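Section 4. Recording Your First Demonstrations

By now your Januvero kit is charged, the two hand-held grippers are paired, and you are itching to record something. Good! This is the fun part of the guide. Everything the Januvero policy learns, it learns from what you do with your own two hands, so take your time and enjoy it.

This section covers one recording session for one task, from waking the grippers to checking the takes. If you are using a single gripper, skip steps 3 and 9.

Before you start

Read Section 3 (Calibration) first if you changed a finger, a lens or a marker after your last session. The marker map is stored per gripper, and the left and right maps are not interchangeable.

Choose a task with a clear beginning and a clear end. "Put the lid on the jar" is great. "Tidy the table" is a lovely goal for later on, but it is hard to say when it is done, and your takes will end up all over the place.

Recording a session

1. Open Bindau on the base computer and click New Session. Type the task name exactly as it appears in your task list. Bindau treats "Lid on jar" and "lid on jar" as two different tasks.

2. Squeeze and release each trigger fully, three times. The width bar in Bindau should travel from 0 to 100 and back again. If it stops short, run the width calibration again (Section 3.4).

3. Hold the two grippers in front of you so that each camera can see the marker on the other one. Wait for both icons to turn green. This links the two hands in space, and it is a real pleasure to see the little 3D view snap together.

4. Walk one slow loop of the work area with the cameras facing outward. Look up, look down, turn around once. Shelves, ceiling lights, brickwork and furniture all give the tracker something to hold on to. A bare white wall doesn't.

Note: You don't need to clear the room. People working in the background are fine, and a bit of everyday life in the pictures helps the policy cope with everyday life later. Just ask them not to move the furniture halfway through a session.

5. Set out your objects and return to your start pose. Check the live preview from each gripper. You want the working area between the fingers to be open to view, with no sleeve or cable crossing it. 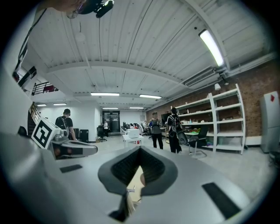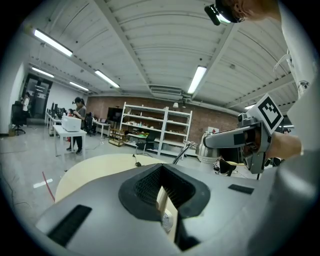

Figure 4-1. Gripper camera views in a shared workroom, each with a marker in view.

6. Press the record button and wait for the second beep. Anything you do between the first beep and the second is thrown away.

7. Perform the task at a calm, even pace. Think of showing a friend how to do it. Most table tasks take up to 18 seconds, and if yours runs much longer, consider splitting it in two.

8. Finish, hold still for a moment, and press the button again.

9. For two-handed tasks, let the grippers see each other at least once during the take – at the start pose is the easiest place.

10. Put the objects back in a slightly different arrangement and go again. Move the jar, turn the lid, stand on the other side of the table. Variety is wonderful stuff, and you can't really overdo it as long as the task stays the same.

CAUTION: Keep your fingers and loose straps out of the gripper jaws while the trigger is live. The jaws close with enough force to pinch.

CAUTION: Do not wipe the lens with a dry paper towel. Use the cloth supplied in the kit.

How many takes?

We suggest 100 good takes per task for a first training run. That sounds like a lot, but once you find your rhythm they go by quickly. Trade hands, or trade operators, after every 22 takes or so. Tired arms make jerky paths, and the policy will faithfully copy the jerks.

About mistakes

Dropped the lid? Keep going if you can pick it up and finish. Recoveries are some of the most useful examples in the whole set, so tag the take as Recovered and be proud of it. If you can't finish, tag it as Discard. Please don't delete takes by hand from the session folder – Bindau will lose its place in the index, and you will have to rebuild it.

Checking the takes

When the session is done, click Review. Bindau lists every take with a tracking score. Green takes are ready for export to Produtus. Play the yellow ones at half speed and look for a sudden jump in the gripper path; a jump in the last second can be trimmed off, but one in the middle means the take should go. Red takes are left out automatically.

For mounting the Jurčo adapter plate and running the trained policy on an arm, go to Section 6.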